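브로스브리지(Brosbridge) 건축안전기술원 전기·건축설비 기준 검토위원 및 현장 검사기술자 공개모집

브로스브리지 건축안전기술원은 전기설비, 피난·방화설비 및 실내마감 분야의 기준 해석과 현장 검사 업무를 담당할 전문인력을 다음과 같이 공개모집하오니, 관심 있는 분들의 많은 지원을 바랍니다.

1. 모집 개요

본원은 건축물의 설계도서 검토, 사용 전 검사, 용도변경에 따른 안전성 확인 업무를 수행하는 기술 전문기관입니다. 지난 회계연도에 본원이 접수하여 처리한 도서 검토 및 검사 건수는 1,657건이며, 이 가운데 기존 건축물의 용도변경과 대수선에 관한 건이 가장 큰 비중을 차지하였습니다. 신축 건축물과 달리 기존 건축물은 준공 당시의 기준과 현행 기준이 함께 적용되는 경우가 많고, 도면과 현황이 일치하지 않는 사례도 적지 않습니다. 이번 모집은 이러한 업무에 필요한 해석 능력과 현장 경험을 갖춘 인력을 보강하기 위한 것입니다.

모집 인원은 총 10명으로, 분야별 내역은 다음과 같습니다.

가. 현장 검사기술자(상근): 9명
나. 기준 검토위원(비상근, 위촉직): 1명

상근직의 근무지는 본원 및 젤베르크(Zelberg) 분원이며, 최종 배치는 합격자의 전공과 희망을 고려하여 본원이 결정합니다. 위촉직은 본원에서 개최하는 정기 검토회의에 출석하여야 하며, 회의 자료는 사전에 전자문서로 송부됩니다.

2. 담당 업무

현장 검사기술자는 다음 업무를 수행합니다.

가. 수변전설비, 간선 및 분기회로, 접지계통의 설계도서 적합 여부 확인
나. 비상조명, 유도등, 자동화재탐지설비의 설치 상태 및 연동 시험 입회
다. 방화구획 관통부의 충전 상태 확인 및 기록
라. 검사조서 작성, 보완사항 통보 및 재검사
마. 건축주, 설계자, 시공자를 대상으로 하는 기준 안내

기준 검토위원은 전기 및 건축설비 기준의 개정안을 검토하고, 현장에서 제기된 해석상의 쟁점에 대하여 서면 의견을 제출합니다. 동일한 조문을 두고 본원과 분원의 판단이 서로 다른 경우에는 양측의 검사조서를 비교하여 통일된 적용안을 작성하게 됩니다. 위원의 의견은 본원 기술기준실에서 취합하여 내부 해석지침에 반영하며, 지침의 최종 확정 권한은 기술원장에게 있습니다.
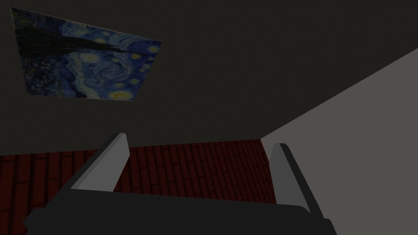
실내마감 및 부착물에 관한 검사는 이번 모집에서 새로 강화되는 분야입니다. 그동안 본원의 검사는 설비의 용량과 배선 경로를 중심으로 이루어져 왔으나, 준공 이후 입주자가 벽면에 설치하는 각종 부착물과 마감재에 대한 문의가 꾸준히 접수되고 있습니다. 어두운 벽면에 고흐의 〈별이 빛나는 밤〉 복제화를 액자 없이 붙이는 정도의 부착물이라도, 그 위치가 유도등의 시인성이나 비상조명의 조도 확보에 영향을 주는지는 별도로 판단할 사항입니다. 붉은 벽돌 무늬의 마감면 역시 겉으로 드러난 무늬만으로 재료의 성능을 판정할 수 없으므로, 검사기술자는 시험성적서와 시공 기록을 대조하여 적합 여부를 확인하여야 합니다. 해당 업무를 희망하는 지원자는 지원서의 희망 분야란에 '실내마감'을 기재하여 주시기 바랍니다.

3. 지원 자격

가. 공통 사항
- 관계 법령에 따른 채용 결격사유가 없는 자
- 건축, 전기, 소방, 기계설비 또는 이와 관련된 분야의 학위를 취득하였거나 동등한 자격을 보유한 자
- 도면 및 시방서를 독해하고 검토 의견을 문서로 작성할 수 있는 자

나. 현장 검사기술자
- 설계, 감리, 시공 또는 검사 분야의 실무 경력을 증명할 수 있는 자
- 전기 또는 소방 분야 기사 이상의 자격을 보유한 자
- 운전면허를 소지하고 관할구역 내 출장이 가능한 자

다. 기준 검토위원
- 기술사 자격 또는 박사학위를 보유하고 기준의 제정·개정에 참여한 경험이 있는 자
- 공고 기간 중 본원의 검사를 받고 있는 사업에 이해관계가 없는 자

외국에서 취득한 자격이나 경력도 인정할 수 있습니다. 이 경우 원본 증명서와 함께 공증된 번역본을 제출하여야 하며, 인정 여부와 범위는 서류심사 과정에서 결정합니다.

4. 근무조건 및 처우

상근직은 임용 후 수습기간을 거쳐 정규 임용 여부를 결정합니다. 보수는 본원 보수규정에 따르며, 인정된 실무 경력은 호봉 산정에 반영합니다. 출장에 소요되는 교통비와 숙박비는 여비규정에 따라 별도로 지급합니다. 야간에 정전 작업을 수반하는 검사에 입회한 경우에는 대체휴무를 부여합니다.

신규 임용자는 현장 배치에 앞서 내부 교육과정을 이수하여야 합니다. 설계도서 검토 과정은 기술기준실의 헨리크 칼리노프스키(Henryk Kalinowski) 수석기술관이, 현장 계측 및 검사조서 작성 과정은 검사운영실의 이브라힘 다우다(Ibrahim Dauda) 실장이 담당합니다. 실습은 플리사흐(Flisach) 교육동에서 진행되며, 교육 기간에도 정상 급여를 지급합니다.

위촉직에게는 회의 참석수당과 서면 검토료를 지급합니다. 위촉 기간 중 취득한 비공개 도면과 검사자료는 외부에 제공하거나 개인 연구에 사용할 수 없습니다.

5. 제출 서류

가. 지원서(본원 소정 양식) 1부
나. 경력 및 업무수행 내용 기술서 1부
다. 학위증명서 및 자격증 사본 각 1부
라. 경력증명서 각 1부(담당 업무와 재직기간이 명시된 것)
마. 이해관계 확인서 1부(기준 검토위원 지원자에 한함)

경력기술서에는 직접 수행한 업무와 공동으로 수행한 업무를 구분하여 기재하여 주십시오. 대표 사례를 기술할 때에는 건축물의 용도, 적용 기준, 본인이 내린 판단과 그 근거를 포함하여야 합니다. 발주처와의 비밀유지 약정이 있는 사업은 명칭을 생략할 수 있습니다.

6. 전형 절차

전형은 서류심사, 필기 및 도면검토 평가, 면접의 순으로 진행합니다. 도면검토 평가에서는 그라할레스(Grajales) 복합청사 증축 사업의 도면을 평가용으로 재구성하여 제시하며, 지원자는 전기실과 피난경로에 관한 검토의견서를 정해진 시간 안에 작성하여야 합니다. 기준집은 평가장에 비치하고 개인 자료의 반입은 허용하지 않습니다. 기준 검토위원은 필기 및 도면검토 평가를 면제하고 서류심사와 면접으로 선정합니다.

전형별 결과는 지원서에 기재된 전자우편으로 개별 통지합니다. 연락처의 오기로 발생하는 불이익은 지원자의 책임으로 합니다. 면접 시 편의 제공이 필요한 지원자는 지원서의 해당란에 필요한 사항을 기재하여 주시기 바랍니다.

7. 접수 방법 및 유의사항

지원서는 5월 중 본원 인사담당 부서에 우편으로 제출하거나 직접 방문하여 접수할 수 있습니다. 방문 접수는 오후 5시에 마감하며, 우편 접수는 5월 말일까지 도착한 서류에 한하여 유효합니다. 봉투 겉면에는 지원 분야를 반드시 기재하여야 합니다.

제출 서류의 기재사항이 사실과 다른 것으로 확인되는 경우에는 합격 또는 임용을 취소할 수 있습니다. 적격자가 없다고 판단되는 분야는 선발하지 않을 수 있으며, 임용 예정자가 임용을 포기한 경우에는 차순위자를 선발할 수 있습니다. 제출된 서류는 채용 목적 외의 용도로 사용하지 않으며, 반환 청구 절차는 지원서 양식의 뒷면에 안내되어 있습니다.

브로스브리지 건축안전기술원장

문의: 브로스브리지 건축안전기술원 인사담당 | 저작권 © 브로스브리지 건축안전기술원 | 맨 위로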